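Gromard ferry deal: does anyone believe the 900 jobs?

Forum > World News > Trade and Aid

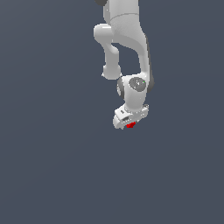
Post 1 — harbor_skeptic

So the Gromard port loan got signed and the press release says 900 permanent jobs on the coast, plus a ferry link to Tannous by April. The deputy minister, Zaid Mansour, told reporters it would "turn the page" for the region. I have read that sentence before, with a different minister's name under it. Where does the 900 come from? I went through the summary twice and there's no breakdown. Construction crews? Dock staff? Guys selling coffee in the parking lot?

Post 2 — ibarra_a

It's in the annex, page 20. They count construction jobs as permanent if the contract runs longer than four months. I'm not kidding. Whoever signed off on that definition should have to explain it to the people in Golard who were promised work on the highway.

Aldana

Post 3 — maes_jozef

You two would complain if they handed out gold bars. The old pier can't take anything bigger than a fishing boat. Youth unemployment there is awful and the lender is at least putting money in. What's your plan, another conference?

Post 4 — harbor_skeptic

My plan is to ask what the money buys before I clap. It's a loan, Jozef. Somebody pays it back, and the repayment terms are the one thing left out of the public version.

Post 5 — siwoo_c

I worked two years in Golard, so a bit of local detail. The highway did get built and it's a decent road. What never showed up was the truck depot at the end of it, and the depot was where the jobs were supposed to be. The ferry has the same problem. Who is riding it? Wasico already runs buses to Tannous for less than any ferry ticket I can imagine.

Post 6 — maes_jozef

Freight, obviously. Nobody builds a port for backpackers.

Post 7 — siwoo_c

Then why does the release talk about tourists in every other paragraph? They quote 3,000 visitors a week in high season. There aren't beds for half of that.

Post 8 — ibarra_a

Mod note from another thread: Omar Sabbagh posted the full annex in the documents section, 2025-10-31. The freight forecast is one paragraph with no source. I'd take Jozef's side if there were a single signed shipping contract in there. I looked and couldn't find one.

Post 9 — maes_jozef

Fine, the forecast is thin. I still say a thin forecast and a working pier beats what they have now. Ask me again in April.

Post 10 — harbor_skeptic

I will. I've also written to the ministry for the repayment schedule — no reply so far. If they send it I'll put it up in the documents section next to Omar's file.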